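2019-08-21

Up early for the open day at Rinaldi. Left the car by the canal and walked the last bit, and was at the gate before they had the signs out. A woman gave me a sticker with 277 on it and told me to keep it on all day. It came off my jumper before I had got my coffee, so I stuck it to the back of my notebook, where it still is.

They took us round in groups of nine. Ours had a retired couple, a father with two teenage boys, two men from a packaging firm who talked only to each other, a student and me. Our guide was Benedetta Morelli, who runs the handling side. She speaks quickly and does not wait for people at doors, so the couple missed the start of most things and I passed on what I could.

First stop was the palletising line, which I had seen in July on the trade day and which has not changed. Big yellow arm, cage all round it, boxes going up in layers. The boys liked it. I asked what happened when a box came through with the flaps open and she said the line stops and a person goes in. I had hoped for a longer answer.

After that the Omik room, where they had the small vehicles that carry trays between benches. One of them had been switched off and was being used to prop the door. Another came up to my shoes, waited, went round me and carried on. It was slower than I would walk the same trip, but I suppose it does not mind doing it all afternoon.

The part I had come for was on the first floor, the soft materials work, which they are doing under the name Brarier. Cable, cord, thread, anything that will not keep its shape. I spent eleven years threading drawcords by hand, so I have opinions about this. A box can be measured once. A cord lies however it happens to fall, and the next one will lie some other way, and you have to find the end before you can do anything at all.

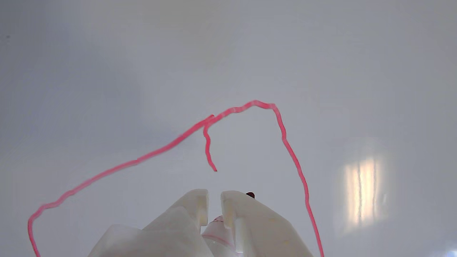 Benedetta said finding the end is most of the job for them too. Picking up a length anywhere in the middle is fairly easy, she said, but then you have two tails and no idea which is which. She wants the end, held close to the tip, pointing the right way for the next step. I told her we used to wet ours and roll it between finger and thumb. She wrote that down, or wrote something down.

One of the packaging men asked when it would be cheaper than a person. She said she could not give him a date and did not try to. I thought better of the whole place for that. He asked again in different words and got the same reply.

I stayed on when the others went to look at the Altia stand, and caught them up on the stairs. From what the student told me I missed a film and a free pen.

Lunch was sandwiches in the canteen, egg or cheese, and the tea was stewed. Sat with the couple. He used to set looms and she kept the books at the same mill, and we had a good talk about who had worked where. She thought the vehicles were sweet. He thought the floors were too shiny and that somebody would go over — he said it twice.

Home by 4. Feet sore. I have put the leaflets in the drawer with the ones from July, and must send Benedetta the name of the waxed cord we used for the tents, as I promised her I would. I think it is on the old reel in the shed. Will look tomorrow if it is dry. Beans on toast for tea and an early night.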